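Dishcloth

A dishcloth is a piece of absorbent fabric used in the kitchen for washing dishes, wiping tables and cleaning up spills. The word is sometimes used for the dish towel as well, although a towel is meant for drying and is usually larger and thinner.
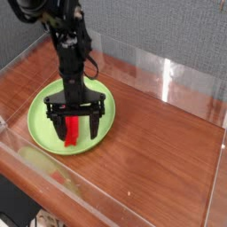
Dishcloths are made of cotton, linen, microfiber or a mix of cellulose and cotton. Cotton cloths are the most common and may be knitted, crocheted or woven in a waffle or terry pattern. Many households also keep rags, which are strips cut or torn from worn-out shirts, sheets and towels. A narrow rag, such as the red one over the green plate, is handy for small jobs but has little surface to hold water. Torn strips tend to fray at the ends, and loose threads can stick to a plate -- hemmed cloths shed far less.

Use and care

A plate is normally wiped from the center outward, with the raised rim done last. Crumbs are shaken or rinsed out of the cloth before it goes back in the water. Cloths used on floors or raw meat are kept apart from those used on dishes, often by color.

A damp cloth left in a heap soon smells sour. It should be wrung out, hung open to dry and changed often. White cotton can be washed hot. Bright colors, red above all, may bleed in the first washes and are best done separately. Fabric softener makes cotton and microfiber less absorbent.

Worn dishcloths are commonly kept for rougher work, such as cleaning shoes or wiping tools -- synthetic ones should not be composted.

See also: Dish towel, Sponge, Tableware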